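Ruangrit Posts First Results From Bag-Handling Gripper Trial

Ruangrit has released the first results from a comparison of two parallel grippers on a two-arm table cell, using thin plastic shopping bags and artificial produce as the test load. The trial ran through March and covered 528 runs, split evenly between the two units. The grippers are the Horkus narrow-finger model and the Wellix wide-pad model. Both were driven by the same Tollix controller, with the same firmware and the same force limits.

The task has two stages. In the first, one hand takes hold of the bag near the handles and keeps it under control. In the second, a hand goes into the bag, closes on one item and lifts it clear without dragging the bag along. Each stage is scored separately. A run is stopped if the bag slips out of the fingers, if the item is dropped, or if the controller reports a force above the set limit for longer than 2 seconds.

Thin bags were chosen because they give a gripper very little to work with. The film folds under load, the thickness between the fingers changes as the folds shift, and the printed surface reflects light unevenly. A grip that reads as firm at the motor can be holding one layer of film or several. The controller has no direct way to tell these apart, so the trial relied on finger position and motor current, logged together, with the wrist camera used for review.
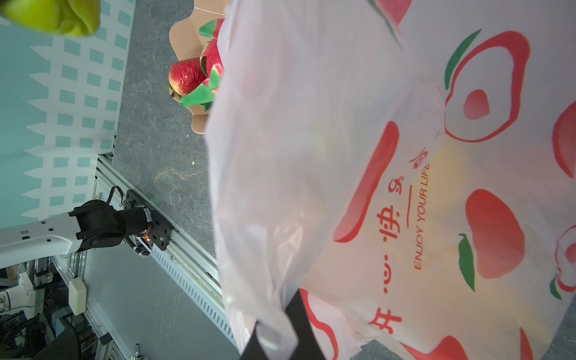
The narrow fingers did better at the first stage. They entered the gathered handle area with less disturbance to the folds, and the closing motion pushed less film out ahead of the tips. The wide pads often pinched only the outer fold, then lost it when the arm began to move. Lowering the approach speed by 20 percent removed part of the difference but added time to every run. The report does not treat the slower setting as a fix.

At the second stage the order was reversed. Smooth, tapered items tended to rotate between the narrow fingers when they were gripped off center. The wide pads held the same items with less rotation and at a lower closing force. Block-shaped items showed little difference between the two units.

Finger length also had an effect. The operators found that the shorter Wellix fingers brought the wrist housing close to the bag opening, and in a number of runs the housing touched the film before the pads reached the item. Contact of this kind was logged but did not end the run. The Horkus fingers cleared the opening in most cases -- at the cost of more flex at the tips under side load.

Camera placement was the other main variable. The team tried 5 mounting positions on the wrist before fixing one for the scored runs. Positions far back from the fingers gave a wider view of the table but lost the fingertips once the hand went into the bag. The position that was finally used keeps the fingers in view at the bottom of the image. Its drawback is that a wall of printed film close to the lens can fill much of the view and blur, and automatic exposure then settles on the film instead of the item. Fixed exposure gave steadier images inside the bag and was used for all scored runs.
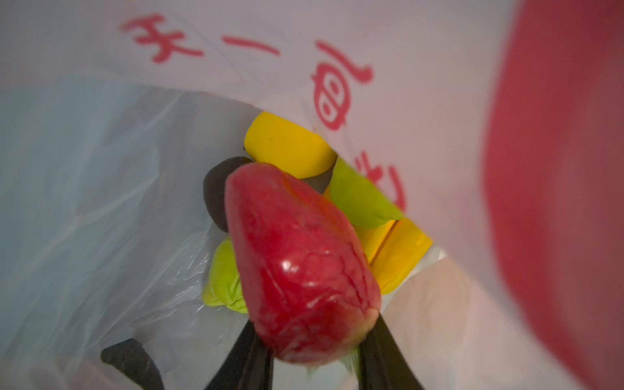
One reader who runs a similar cell wrote in after the summary went out, asking whether the force limits had been tuned for one gripper and then simply copied to the other. A shared limit, the reader argued, favors the wider pad, as the same force is spread over more surface and the item is less likely to turn. The reader also wanted to see the position logs from the failed handle grips, on the grounds that a fold slipping out should show up as a small closing movement well before the bag is lost.

Ruangrit replied that the limits were set on a neutral test block and left unchanged for both units. It accepted that this does not account for pad area and said a second series would use limits set per gripper. The position logs do show closing movement ahead of some slips, according to the reply, but the signal is close to the noise level of the finger encoder and was not used to stop a run or trigger a regrip.

The second series will also test a mixed setup, with narrow fingers on the hand that holds the bag and wide pads on the hand that picks. The Tollix controller can store a separate profile for each arm, so no hardware changes are needed beyond the fingers. Calibration has to be repeated after each swap. In the first series this took 20 minutes per hand, most of it spent on the camera offset.

Bags with a heavier film and items with a rough surface are planned for a later round. Ruangrit has not set a date for that work. The run logs and the controller settings from the first series are available from the company on request. Camera recordings are not included.

Related items
Tollix controller update adds per-arm force profiles
Wellix wide-pad fingers: wear after repeated film contact
Fixed or automatic exposure for wrist cameras
Horkus revises fingertip mount on narrow model
Cable routing on two-arm table cells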